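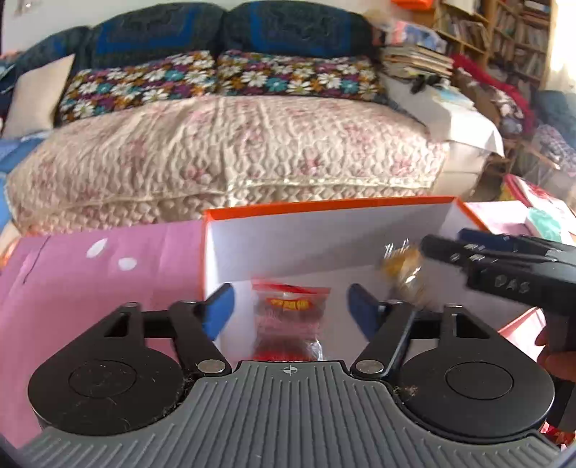
The Druronero is a hand-held gripper, worked in pairs, whose upkeep takes up a surprising share of the time set aside for using it. It has no motor worth complaining about, so its owners complain about the pads, the bolts and the dust instead. Dust is the leading topic. The two large black discs at the base gather lint around their rims, where they meet the grey ribbed plate, and a pair that spends its working day near quilts and cushions gathers it faster than a pair on a bench. The blue finger pads at the tips of the arms are the only part most people look at, and the part most often cleaned when something else is dirty.

Setup

A pair is set up before each session, left hand first by custom. The operator opens and closes each gripper over its full travel and watches the two finger pads meet. They should touch along their whole faces. Pads that meet only at the top are reseated; pads that meet only at the bottom are reseated with more sighing. Linkage bolts are then checked by hand and, if they move, with a hex key. The house manual at Ovlow, where the Druronero has been in use longest, allows a quarter turn and no more, a rule written after somebody gave an arm a full one and produced a gripper that could close only on request.

Small wrapped candies and snack bags are favored as test objects. They are light, shiny and slippery, and they show up a badly seated pad at once. A gripper that can lift a candy by its wrapper and let go of it over a box is considered fit for work. Candy stocks at Ovlow are replaced more often than pads.

Cleaning

Lint is lifted from the disc rims with a soft dry brush, working outward from the plate. Compressed air is discouraged, as it moves the lint under the disc, where it stays until the next teardown. The grooves of the plate are brushed lengthwise. Pads are wiped with a damp cloth and left to dry open. Solvents turn them glossy, and a glossy pad holds a candy wrapper about as well as a wet spoon does.

The Ovlow cleaning log ran to 2,571 entries before it was moved to a new binder. A large number of them read "lint" and nothing else.

Repair

Pads wear first. They are changed in sets of four, both grippers together, even when only one looks tired — a fresh pad facing an old one pulls objects to one side. The usual replacement is the Keane pad, part 335, which fits without trimming. The cheaper Jarnier pad also fits, after trimming, and has its defenders.

Play in the arms is the second common fault. It shows as a small click on closing and is usually cured by reseating the two lower bolts. If the click remains, the linkage comes off and the bushings are replaced, a job of one afternoon, or two for anyone who puts the arms back on the wrong sides. The arms are mirror images and carry no markings to say so.

Gearóid Hanrahan, who wrote most of the Ovlow manual, recommended a dab of paint on the left arm. The advice was adopted one February and the paint wore off by summer. It has not been reapplied, although the page describing it is still in the manual.

See also: Finger pad; Parallel linkage; Hex key (lost)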